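4 Setting up the count entry station

This section covers the Vuvard count entry station as supplied to returning offices for municipal and provincial elections. It assumes that the polling divisions have already been loaded (section 3) and that the candidate list has been locked by the returning officer. If the candidate list is not locked, the station will start in rehearsal mode and nothing entered will be carried to the official tally.

4.1 Before you start

You will need:

The station and its power supply
The sealed envelope containing the two operator cards
The division list, printed and signed on each page
One Gernar receipt printer with a full roll
The grey network cable marked COUNT

Caution: Do not connect the station to the public wireless network at the venue, even briefly to check the time. A station that has joined an outside network records the event in its log and must be reset by the returning office before it can be used.

4.2 Starting the station

1. Connect the printer to the left-hand port. The right-hand port is reserved for the transfer key and will not supply power to a printer.

2. Connect the COUNT cable to the station, then to the venue switch.

3. Press and hold the power button for 2 seconds. The Hulero start screen appears, followed by the card prompt.

4. Insert the first operator card and enter its code. Remove the card when prompted.

5. Insert the second operator card and enter its code. The cards must be held by different people. The station does not enforce this, but the log sheet requires two signatures.

6. Check the date, time and time zone in the upper corner of the display. If any of these is wrong, stop and call the returning office. Operators cannot change the clock.

7. Select Print zero report. The report lists every candidate in every division with a count of zero. Both operators sign it and attach it to the log sheet.

Note: On a large ballot the zero report is long. A municipality with 70 polling divisions can use most of a roll, so fit a fresh one before the first result is entered.

4.3 Setting the division range

Each station accepts results only for the divisions assigned to it. This prevents the same statement of the vote being entered at two desks.

1. From the main menu, select Setup, then Divisions.

2. Enter the first and last division numbers from the signed list.

3. Compare the number of registered electors displayed for each division with the figure on the list. For example, if the list gives 952 electors for an ordinary division, the display must also read 952. Electors added on polling day are entered later, under Additions, and do not change this figure.

4. Select Confirm range. The range is now locked, and a second operator card is needed to open it again.

Advance polls and special ballots are treated as separate divisions and carry the prefix A or S. They are not included in a numeric range and must be added singly.
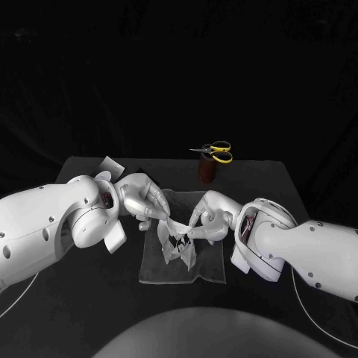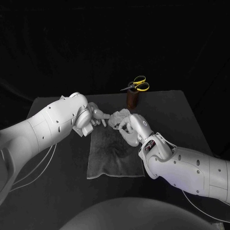

4.4 Entering a statement of the vote

Results are entered twice, by different operators, from the same paper statement. The first entry is hidden from the second operator.

1. Select Enter results and key the division number.

2. Enter the number of ballots issued, the number of spoiled ballots and the number of rejected ballots, in that order.

3. Enter the votes for each candidate in the order shown on the statement. The display follows ballot order, which may differ from alphabetical order where names were rotated.

4. Compare the calculated total with the total written on the statement. If they agree, select Save first entry.

5. Pass the statement to the second operator, who repeats steps 1 to 3 and selects Save second entry.

6. If the two entries match, the printer issues a receipt. Staple the receipt to the statement and place both in the completed tray.

If the two entries do not match, the station shows code 344 and marks the division as held. It does not show which figure differs. Both operators must enter the whole statement again. After a second mismatch the division can be released only by the returning officer.

Caution: Do not correct a paper statement at the entry desk. If the arithmetic on the statement is wrong, enter the candidate figures as written, select Query, and send the statement to the supervisor's table. The division will remain out of the published totals until the query is closed.

4.5 Spoiled and rejected ballots

These terms are often confused, and most queries on election night come from placing one in the other's field.

A spoiled ballot is one returned by the elector before it was deposited and exchanged for a fresh one. A rejected ballot was deposited in the box but could not be counted at the close of the poll. Rejected ballots form part of turnout. Spoiled ballots do not.

A ballot that the elector took away or declined is entered under Other. Leave this field at zero if the statement has no line for it -- do not leave it blank, or the entry will not save.

4.6 Releasing results to the display

Saved divisions are not published automatically. The returning officer releases them in batches from the Release menu, using the officer's own card.

1. Select Release, then Pending.

2. Mark the divisions to be released. Held and queried divisions are greyed out and cannot be marked.

3. Select Preview and read the totals against the receipts.

4. Select Publish. The public display refreshes within one minute.

A published division can be withdrawn, but the withdrawal is shown on the public display with its time. Where the margin between two candidates is small, check the receipts before publishing.

4.7 Closing the station

1. Confirm that Pending and Held both read zero.

2. Print the closing report and have both operators sign it.

3. Insert the transfer key in the right-hand port and select Write. Wait for the steady green light before removing the key.

4. Place the key, the zero report, the closing report and both operator cards in the return envelope. Seal it and sign across the flap.

5. Shut the station down from the menu. Holding the power button at this stage leaves the log open and will require a visit to the office.

Stations fitted with the older Van Acker card reader need the card left in place during step 3. These units have a black bezel around the slot.

Section revised 3 Jan 2025 by Marloes Prins. Replaces the June issue. For recounts, see section 5.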